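Shared tables: clearing up at the end of the day

The big white table by the windows is the most used piece of furniture on our floor, and by four in the afternoon it usually shows.
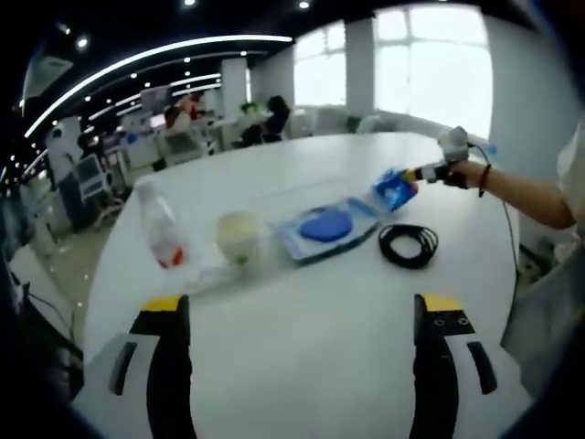
Niall Rankin wrote in after the September issue to say that he would happily clear the table himself if he knew what was trash and what somebody was coming back for. He once threw out a cup that had been set aside on purpose, and he has left everything alone ever since. He asked whether we could agree on a few rules and print them.

We talked it over at the Friday meeting, and this is what we came up with.

Bottles and cups. Take your own with you when you leave the table. Anything still standing there at six goes to the kitchen, whether or not there is something left in it. Bottles are emptied and put in the recycling, cups go in the sink or the bin depending on the kind. If you need yours kept, put your name on it.

Wrappers and small packets. These go in the bin by the printer. They are light and slide off onto the floor, and the cleaning crew only does the floor on our side twice a week. Empty packets should not be left in a tray for the next person to sort out.

Trays. We have 27 of the shallow ones, and they belong on the shelf outside the Annan room. A tray that is in use can stay on the table overnight if it has a note in it with a name and a day. Without a note it will be emptied into the lost and found box and put back on the shelf. Please check the box before you write to everyone asking where your things are.

Cables. Coil them and put them in the cable drawer, one loop per cable, with a tie around it if you can find one. Sanaa Fawzy has ordered a bag of 2,000 paper ties from Guveck, so for the next few years there should be one. The drawer was sorted in the summer and there is still plenty of room in it. Phone chargers do not go in there. They go in the Farnia room, in the top of the cabinet.

Plastic sheets. If you put one down to protect the table, fold it up again when you are done. The clean ones can be reused. The surface scratches less easily than people think, and a damp cloth takes off almost everything except permanent marker. For that there is a bottle of Claletti cleaner under the sink. Use a little of it and wipe again with water.

One more point came up at the meeting – some people would like the table completely bare every evening, and others have work that runs over several days. We are leaving half of it for each. The end nearest the kitchen is cleared at six. The other end may hold up to eight trays, all with notes.

We will try this until the next issue comes out. Comments can go in the folder by the coffee machine or straight to Sanaa.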